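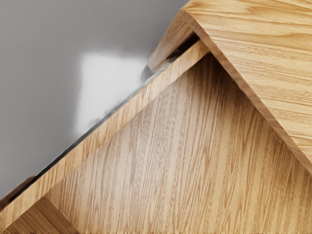
Light oak finish against plain gray. Computer rendering.

The Case for a Repair Line in Every Public Budget

By Meifang Luo

When the Kilbridge Public Library asked the town for money to replace the tables in its main reading room, the request was approved within one meeting. When the same library had asked, in each of the 3 years before that, for a much smaller sum to have the tables reglued and refinished, the request was deferred. The tables then became unsafe, and a problem that could have been handled by one skilled worker over a winter became a capital project.

The town council followed its rules correctly. Those rules deserve a second look.

Under the present system, public furniture and fittings are bought with capital money and kept up with operating money. Capital money may be borrowed, matched by grants and spread over many years. Operating money must be found in the current year, where it competes with salaries, heating and snow removal. A department head who wants a new table therefore has several doors to knock on. A department head who wants an old table mended has one, and it is usually closed by February.

The figures from Kilbridge are modest, but they show the pattern. The library owns 168 chairs of a single pattern. Of these, 73 were taken out of service because of loose joints or worn seats, and they were kept in a basement store on the understanding that they would be repaired. No money was ever assigned to the work. The annual repair request stood at $3000, and the replacement order, once approved, was many times that amount.

Supporters of replacement make two arguments that should be answered fairly. The first is that new furniture comes with a warranty, while repaired furniture does not. This is true, though a warranty covers defects in manufacture and seldom covers ordinary wear, and ordinary wear is what chairs in a public reading room suffer. The second is that skilled repair is hard to buy. This is also true, and it is partly the result of public purchasing. A small workshop cannot plan around a customer who calls once in ten years. If towns and school districts placed steady orders, more workshops would be ready to take them.

The neighboring town of Trekach offers a useful comparison. Its budget contains a separate repair line, set as a share of the insured value of public furnishings and carried forward if unspent. The sum cannot be moved to other uses without a recorded vote. Department heads there report what was mended in the same document in which they report what was bought, so that residents may see both together.

Kilbridge should adopt a similar measure. The share need not be large in the first year. It should, however, be protected, and it should cover the schools and the senior center as well as the library. The purchasing office should also be required to ask, before any replacement order is approved, whether a written repair estimate has been obtained and what it said.

Some items will still need to be replaced. A table whose top has split through, or a chair of a design that was never sound, should not be kept for the sake of principle. The council is entitled to make that judgment, and it would make it better with an estimate on the table. The draft budget is open for written comment until the end of February, and residents who use these buildings are encouraged to submit their views to the town clerk.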